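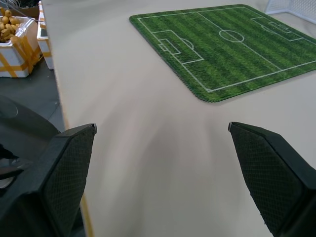
Bloxham gets its tabletop soccer night back

I'm happy to report that tabletop soccer is on again at the Wandereck in Bloxham! We lost our old spot in September, and I've missed it more than I care to admit.

Dennis Bramwell has ordered new playing mats for the league, green ones with the stripes and all the white lines, right down to the penalty arcs. I got to try one last week and lost 6-0, so don't ask me for tips. My old felt pitch at home looks pretty sad now - it never did have a proper center circle.

The first round is December 11, 2018, with doors at 6 and games as soon as people have found a chair. The room holds 110, and the winter cup last year filled it, so come early if you want to sit near the tables. Beginners are welcome, kids too. Bring your own players if you have them, or borrow a set from Dennis at the door.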